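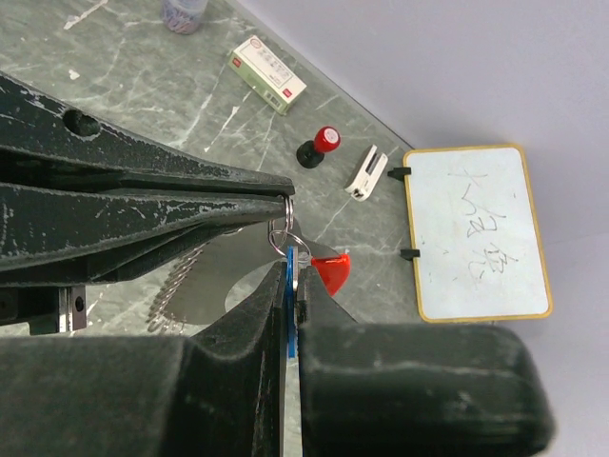

Vol. 25, No. 13 - page 6

Plomwood firefighters flip pancakes for burn camp

I got to the Plomwood firehouse on 2023-05-19 a little after seven, and the line was already past the flagpole! The crew served 213 breakfasts before the batter ran out, and yes, I had seconds (the blueberry ones, if you're wondering). All the money goes to the Helmy Burn Camp, where kids who've been hurt in fires get a week of swimming and campfire songs for free.

Broltex, the hardware store on Main, gave the griddles and matched the raffle money, so that part alone came to $660. The big prize was a ride to school on Engine 13 - I bought five tickets and won a mop bucket. The award for the fastest flipper went to the night shift for the second year running, and the day shift would like a recount.

If you slept through it, the crew is doing a chili supper in October at the Zondard Grange hall. Kids under six eat free, and you can drop off a check for the camp at the firehouse any time before then.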